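El martes Boglárka Farkas puso la caja sobre el mostrador y dijo que todo lo que había dentro era de su hermano. El taller se llamaba Trovuvden y arreglaba radios, lámparas y tocadiscos. Elínborg Bach llevaba el mostrador desde enero.

– ¿Qué hay que arreglar? – preguntó.

– No lo sé. Él decía que aquí dentro estaba el cable de la Ristico. Sin ese cable la radio no enciende.

Elínborg le dio el resguardo 696 y llevó la caja al fondo. Kayode Sani estaba soldando y no levantó la cabeza. Ella sacó un despertador, un enchufe partido, una agenda de teléfonos con la tapa pegada con cinta. En la agenda solo había nombres hasta la letra efe. Después salió el resto, todo junto, porque los cables se habían enredado unos con otros y no había manera de coger uno solo.

Los dejó en la mesa de madera, entre los cartones que Kayode ponía de pie para que no se le perdieran los tornillos. Se sentó delante. Buscó una punta.
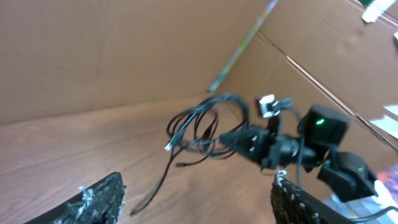 Córtalos y acabamos antes, dijo Kayode desde su sitio. Un cable negro vale menos que la tarde que vas a echar ahí.

– No son nuestros – dijo ella.

– Tampoco son de la señora.

Elínborg no contestó. Había encontrado un extremo y lo seguía con el dedo, por debajo de una vuelta y por encima de la siguiente. Su padre deshacía así los sedales en el puerto: nunca tiraba, aflojaba el nudo entero y esperaba. A ella de niña le aburría mucho mirarlo.

Kayode apagó el soldador. Se puso el abrigo, se lo quitó y acercó una banqueta.

– Sujeta ese lado – dijo ella.

A las siete seguían allí. Fueron apartando los cables sueltos en el respaldo de una silla. Ninguno encajaba en la Ristico. Kayode los probó todos, y volvió a probarlos.

El jueves Boglárka Farkas entregó el resguardo. Elínborg le explicó que el cable de la radio no estaba, que podían encargar otro y que tardaría 31 días.

La mujer miró los cables, enrollados uno por uno y atados con hilo.

– Él no los habría atado – dijo.

Pagó el encargo, pidió una bolsa y se los llevó. La caja la dejó en el mostrador.

Relatos recientes
La llave de Flolent
Obi no baja a desayunar
Dos inviernos con Mitali
El turno de Uchenna Nnaji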